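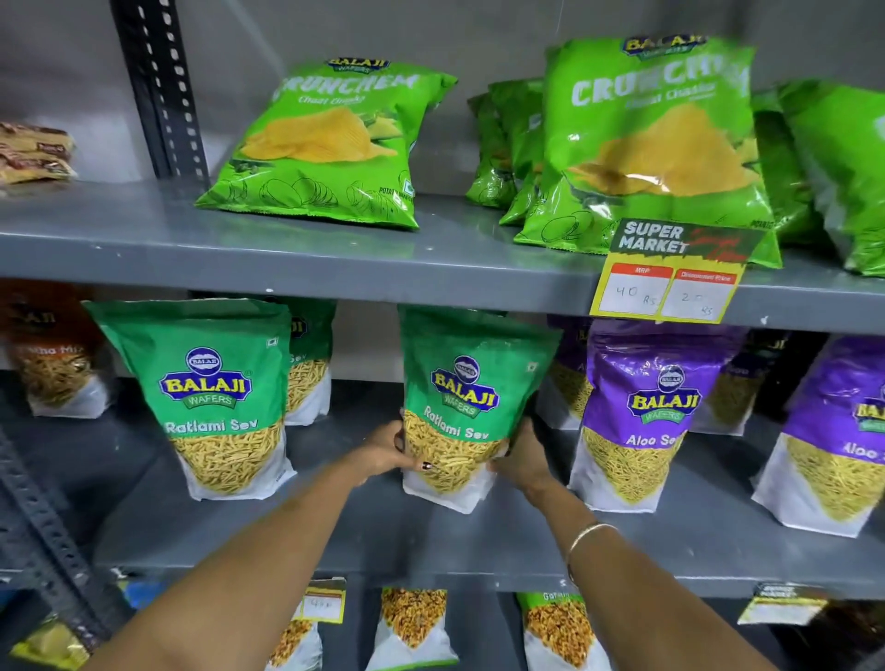
Okay, so I've been promising a post on the house rules we use for shelf work at Girnport, and since I just finished rewriting them (again!) now seems like a good time. We record people handling groceries so that a picking robot can learn from it, and I'm the one who gets to nag everyone about how it's done.

Rule one is two hands on anything soft. A stand-up pouch of sev gets held by the sides, never pinched at the top seal, and you don't squeeze the window part. I know you can grab it with one hand. I can too! But our gripper folks want to see where steady hands go on a bag that sags, and a one-handed snatch teaches it bad manners.

Rule two, leave the neighbors alone. If you take out a green Ratlami Sev and the purple Aloo Sev next to it falls over, stand it back up while you're still recording. Please don't stop and start over. We used to throw those clips out, and looking back that was silly, the fixing is the good part.

Rule three is price tags. Anything hanging off the shelf lip stays put and stays readable, and you work around it. I lost a whole afternoon in May to tags that had wandered.

The old version of this thing ran to 17 rules and I doubt anyone got past the first page. Now there are 3, plus a short bit on rest breaks that I borrowed from the Jalten handbook (thank you, Jalten). Next up is glass jars, and I'm already nervous about the pickles.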